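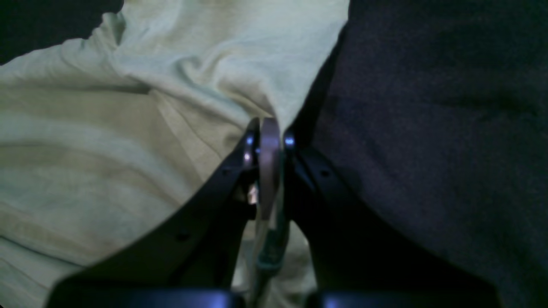

Attachment 1. Small metal part, held between the tips.

Ticket: Small parts reordering twice in Dekis
Site: Hamstead store room
Opened: February 11, 2022
Status: Closed, with reservations

Original report
Dekis keeps raising a second purchase order for small hardware after the first has gone out. Same part, same supplier (Idahosa), same quantity. Large items are fine. We have now had two deliveries of stock we didn't want and the return shipping came out of our budget. Please don't send the article about clearing the browser cache. We did that before opening this.

Reply from support
Thank you for your report. Duplicate orders usually happen when two users approve the same request. Please check that only one person at your site has approval rights.

Hamstead
Checked. One login has approval rights and it has been that way since June. Both orders in each pair show the same approver, but the second one has no approval time. The field is blank. I don't see how a person clicking a button twice leaves that blank.

Reply from support
The blank time may be a display issue. We have rebuilt the order index for your site. Please monitor for 24 hours.

Hamstead
Monitored. No duplicates, but no small parts fell below their reorder level either, so that proves nothing. I forced one by lowering the count on a test item from 37 to 10, with the reorder level at 20. First order went out right away. Second order turned up overnight, blank time again. So much for the index.

Things we tried on our side, with results:
Turned off email approvals. Duplicate still appeared.
Changed the supplier on the test item to one we never use. Duplicate still appeared.
Changed the unit from "bag" to "each". No duplicate.
Changed it back to "bag". Duplicate came back the next night.

That last pair looks like the answer to me. Every item that has doubled is stocked by the bag and counted singly.

Reply from support
We were able to reproduce this. The nightly stock check compares the open order with the shortage before converting bags to single pieces. It sees an order for one bag, reads it as one piece, decides the shortage is still there and orders again. A fix has been applied to your site.

Hamstead
Then every customer with bagged items should be seeing this, and I find it hard to believe we were the first to notice. Is the fix going to everyone or only to us? Also, the release notes say the Damora label add-on uses the same conversion. Has anyone looked at that?

Reply from support
The fix will be included in the next general release. The Damora add-on reads its units from a separate table and is not affected.

Hamstead
Repeated the test on three bagged items. One order each, approval time filled in, nothing extra the next morning or the one after. Labels look right so far, though I only printed a handful and would not swear to it.

You can close this. I am leaving automatic ordering off for Idahosa until the general release is out, and I still want a written answer on the return shipping — that question was in my first message and has been skipped every time.

Reply from support
Closing as resolved. The shipping question has been passed to billing under a new ticket.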